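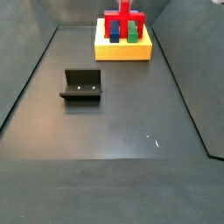 Desde Quintana preguntaron si la base amarilla tiene que ir siempre debajo o si cada mesa puede empezar la construcción por donde quiera, y de ahí salió casi toda la reunión. ¡Buena pregunta para arrancar!

Acta de la reunión del taller de bloques, marzo
Asisten: Caltis, Ovik, Quintana

1. Modelo de partida
Se acuerda que la base amarilla con el arco rojo encima sea el modelo común de las primeras sesiones. Gusta muchísimo lo de colocar los bloques azul y verde de pie entre las patas del arco y por delante: obliga a pensar el orden antes de montar, y eso es justo lo que buscábamos. A partir de la segunda sesión, base libre.

2. Piezas
Ovik ha terminado el recuento del almacén: 3.000 piezas, ya separadas por color (¡qué gusto abrir los cajones ahora!). Con eso se preparan 96 lotes. Faltan arcos rojos; Caltis pide precio a Plivska.

3. Escuadra negra
Se comenta si conviene dejarla en el suelo de la zona de montaje, con sus dos tornillos a la vista. Quintana prefiere que se quede, Caltis la pondría más lejos de la construcción. Queda pendiente.

4. Superficie
El gris mate convence a todos, los colores resaltan de maravilla. Tiene marcas blancas y arañazos finos a la derecha. Ovik probará a limpiarlos con un paño húmedo, sin productos.

5. Ruegos y preguntas
Quintana propone un montaje gigante para cerrar el curso, entre las 2 sedes. Entusiasmo general. Cada entidad traerá un boceto a la próxima reunión.

Se levanta la sesión a las 18:40.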